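4.3 Laying out the bench and placing the cloth rack

Carry out this section after the Zallura arm pedestal has been bolted down (section 4.1) and before the first drape or fold program is loaded. Allow enough time to finish in one session. The controller discards a partial layout at power-off.

CAUTION: Press the emergency stop and hang the lockout tag before reaching over the bench. The arm can move on its own during a homing request.

1. Wipe the bench top with a dry cloth. Do not use solvent cleaner, as it leaves a film that lifts the tape.

2. Run the first horizontal strip of blue tape across the full width of the bench, just in front of the pedestal base plate. Leave the bolt heads uncovered so they can be checked with the torque wrench.

3. Run the centre strip from the pedestal straight towards the operator side. Lay the remaining strips using the spacing card in the kit.

4. Set the white rack board flat inside one grid square, next to the right-centre strip. The long side of the board runs away from the operator.

5. Check that both dowels are seated. If either one turns by hand, remove it and refit it with the supplied collar.

6. Drape the grey test cloth over both dowels, with the front edge hanging towards the operator side. It does not need to be smoothed out.
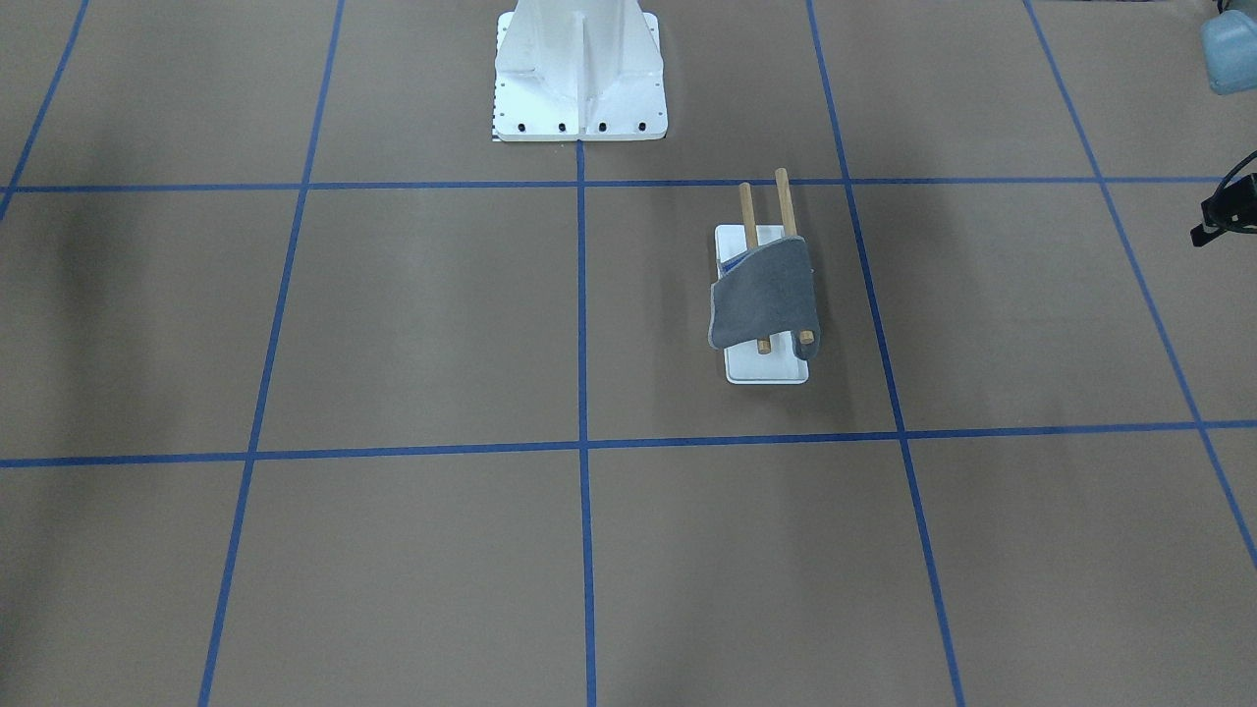
Figure 4-3. Rack board and test cloth in position on the taped grid.

7. Move all cables off the grid and secure them outside the reach of the arm.

8. Clear the lockout, release the emergency stop and select Bench > Locate Rack. The rack square is highlighted on the pendant when the board has been found.

NOTE: Small errors in the tape are acceptable. The grid is a placement aid for the operator and is not used by the arm to measure position.

If the pendant shows code 87, the marker on the pedestal base is dirty or covered. Clean it and repeat step 8. Code 676 means the cloth is hiding too much of the board. Pull it back and try again.

Replace the test cloth after 4,000 cycles. Spare cloths and dowels can be ordered through the Hulladgate service centre.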